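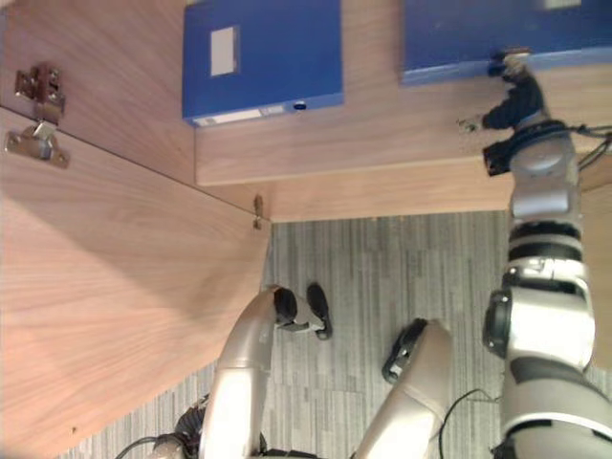
Moving from walking to running takes most beginners a few weeks. The plan on this page is the one we hand out at the Skelthorpe beginners' group, and it works just as well on your own. You need running shoes that fit, a watch or phone with a timer, and a flat route. If you have a heart condition or a recent injury, talk to your doctor first.

## Pick a route

Choose a loop you can leave early if you need to. The Tustdale path is a good one locally: paved the whole way, lit until late evening, and 1431 meters from the parking lot back to the parking lot. One lap is enough for the first week.

Grass is softer on the legs but hides holes. Stay on pavement until you're comfortable looking ahead instead of down at your feet.

## Warm up

1. Walk at an easy pace for 3 minutes.
2. Walk briskly for 2 more. Swing your arms.
3. Do a few leg swings on each side, holding on to a fence or a wall.

Save the long held stretches for after the run.

## Run the intervals

1. Jog for one minute. Go slowly enough that you could speak a full sentence out loud.
2. Walk for two minutes. Keep moving even if you're out of breath.
3. Repeat until you have done six rounds.
4. Walk the rest of the loop to cool down.

Do this three times a week with a rest day after each session. In the second week, do eight rounds. In the third week, change the jog to two minutes and go back to six rounds.

If a week feels too hard, repeat it. Plenty of runners in our group spend two weeks on the first stage and still finish the plan. 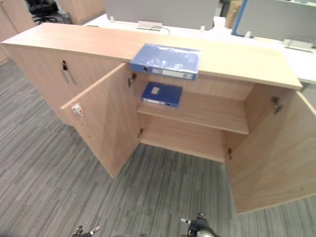 ## Fix common problems

**Side stitch.** Slow to a walk and breathe out hard as you press a hand on the sore spot. Leave more time between eating and running next time.

**Sore shins.** Take two extra rest days and check your shoes for worn heels. Sharp pain in one spot needs a doctor.

**Out of breath in the first round.** You're going too fast. Shorten your stride and try again.

## After week 9

By then you should be jogging for most of the session. Many people sign up for the Mollah 5K, held each May on a flat course with no time limit. Walking part of it is fine. Keep your last session before the race short, and wear shoes you have already run in.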